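Sturine: a record of home-cooked suppers and what went into them

Read me, version 2

What is in the folder

suppers.csv is the main table, with one row for each evening meal cooked at home.
ingredients.csv is the list of ingredient names used in the main table, with the preferred spelling of each.
swaps.csv records what was used in place of something else.
stores.csv says where each dry or tinned ingredient is kept.
changes.txt lists corrections made since the first version.

Everything is plain text in UTF-8, separated by commas. The files open in any spreadsheet. If yours turns the portion column into dates (a half written as 1/2 is the usual trouble), import that column as text.

Summary

The main table has 1,601 rows. They cover ordinary suppers in one household in Geronport, written down after eating, first in a kitchen notebook and then typed up. Breakfasts, packed lunches and baking are left out, apart from bread made to go with a soup or stew and eaten the same evening. Meals out and takeaways are left out too. A meal cooked once and eaten over several evenings has one row for the day it was cooked and a further row, marked as leftovers, for each day it came back to the table.

The record was started to settle a small question about how often we bought jars and pastes for a single dish and then let them sit. It grew from there. People who plan meals, write recipe software or teach cooking may find it useful as a picture of how one kitchen works over a long stretch, with all the repeats left in.

Columns in suppers.csv

meal_id: a running number. There are gaps where a row was found to be a duplicate and taken out. The numbers have not been closed up, so that old references still work.

season: spring, summer, autumn or winter. Exact days are not given.

dish: a short name in our own words, such as "lentils and sausage" or "leek pie". It is what we call the dish at home and may not match the name in a cookery book.

ingredients: a list separated by semicolons, with up to 16 items. Salt, black pepper, tap water and the oil used for frying are not listed. Butter is always listed.

method: the main way of cooking. The permitted words are boiled, fried, roasted, baked, grilled, steamed, stewed and raw. Where a dish uses more than one, the word is for whichever took longest.

portions: how many plates were served that evening, counting a child's plate as a half.

source: book, memory, packet, family or made up. "Packet" means the instructions on the side of a bag or tin.

leftovers: yes or no. Yes means the row is a second or later showing of something cooked earlier.

notes: free text. Often blank. Sometimes longer than it should be.

That makes nine columns. Please keep them in this order if you send back corrections, as the checking script reads them by position.

How ingredient names work

The same thing goes by several names in the notebooks. Spring onions appear as scallions on some pages and simply as "green onions" on others. Coriander can mean leaf or seed. In ingredients.csv each of these has one preferred name, and the leaf and the seed are kept apart. Tinned and fresh tomatoes are separate items. So are dried and tinned beans, since the one needs planning and the other doesn't.

Brand names have been removed everywhere. Where a sauce or paste is known only by its brand, it has a general name in brackets, such as (brown table sauce) or (hot pepper paste).

Stock is a nuisance. Early rows say only "stock". Later ones say cube, powder, or home-made, with the kind. We did not go back and guess at the early ones. If your work depends on whether a dish is suitable for vegetarians, treat plain "stock" as unknown.

Minced meat is listed by animal. "Mince" alone means beef.

A few items were bought loose from Khokhar, the grocer at the bottom of the hill, and had no label. Two of the spice mixes are in this group. They are listed as mixes and their contents are not broken down. We asked, and were told the proportions change with what is in. Anyone trying to work out the spices per meal should leave those rows aside.

Swaps

swaps.csv has the meal number, the ingredient the dish ought to have had, what went in, and a word on the result: fine, worse or better. The judgement was made at the table by whoever was eating and should be read in that spirit. Yoghurt for soured cream is nearly always fine. Ground ginger for fresh in a stir-fry is nearly always worse. The one we would not have expected is pearl barley for risotto rice, which got "better" often enough that it became a dish under its own name and stopped counting as a swap. The change is noted in changes.txt.

Not every swap was written down. When the cook was tired or the kitchen was full, only the thing that went in was noted. The table will therefore show fewer swaps than there were, and probably fewer on busy evenings.

How the data was checked

Lorum is the small checking script supplied alongside the tables. It looks for ingredient names that are not in the list, portions that can't be read as a number, methods outside the permitted words, and leftovers rows with no earlier meal to belong to. It prints the meal number and the column at fault. It doesn't alter anything.

To run it, put it in the same folder as the tables and call it with the name of the main file. It needs nothing beyond a standard Python installation. With the files as supplied it should finish with no faults and a handful of warnings, all of them about long notes.

Typing mistakes that happen to spell another real ingredient will get past it. "Mint" and "mince" were the worst pair, and every row with either was read again against the notebook by hand. There may be others of the kind. Leek and beet have had the same treatment, but not plaice and place, which only occurs in the notes.

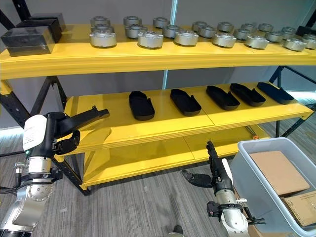
Storage is held in stores.csv, which gives each dry or tinned ingredient a unit, a level and an end. The unit is the piece of furniture: cupboard, rack, drawer or floor. The level is counted from the top board down, and the end is left, middle or right as you stand facing it. Applied to a black and yellow rack like the one shown, the dark boxes at the far left of the highest board would be "rack, top, left", the silver cylinders spread between the two ends would be "rack, top, middle", and anything on the yellow board just above the carpet would be "rack, bottom". Boards that slope or stick out are coded by the upright they hang from. Where an ingredient is kept in two places, it has two rows.

The point of the stores table is that things kept at the back get used less. We had suspected as much of the dried peas. It does not record depth, though, so "behind the flour" has had to go in the notes. Fridge and freezer contents were tried for a month and given up. They moved about too much to be worth coding.

Locations are as they stood at the last reorganisation, in May. Earlier arrangements were not written down, and it would be a mistake to join the stores table to older meals and treat the result as where the thing was kept at the time.

Known gaps and oddities

Summer is thin. We eat more cold plates then and it is hard to remember to write down a salad. Rows marked raw should be taken as the least complete.

One notebook was left on the hob and lost its lower corners. Where the last ingredients could not be made out, the list ends with the word unreadable. These rows have been kept, as the dish and method are still good.

Portions went up when relatives were staying. Nothing marks these evenings except the number itself and, now and then, a grumble in the notes.

Quantities are not given at all. The notebooks have them for some dishes and not for others, in a mixture of grams, ounces, mugs and handfuls, and we decided it was better to leave them out than to tidy them into something that looked more exact than it was.

Costs are not given either. Receipts were not kept.

Suitable and unsuitable uses

The tables are good for looking at repetition, at how ingredients go together, at what gets bought for one dish and how long before it turns up again, and for testing software that has to read untidy recipe names.

They are no use for nutrition. With no quantities, no breakfasts and no snacks, nothing can be said about what anybody ate in a day. They should not be used to describe how people in Geronport eat, or how people in Britain eat. It is one household with a strong liking for cabbage.

There is no allergy information. An ingredient missing from a row may have been in the dish.

Privacy

Names of guests and children have been taken out of the notes and replaced with the word guest or child. Comments about other people's cooking have been removed where the other person could be recognised.

Permission

You may copy, change and share the tables for any purpose, provided you say where they came from. "Sturine supper tables, version 2" is enough. The checking script may be used on the same terms.

Corrections

Send them as a copy of the affected rows, with the meal number and the old wording left in beside the new. Please don't send back the whole file with changes made throughout. Spelling of dish names will be left as it is in the notebooks unless it stops somebody finding the dish, and arguments about what may be called a shepherd's pie have been had already and are in changes.txt.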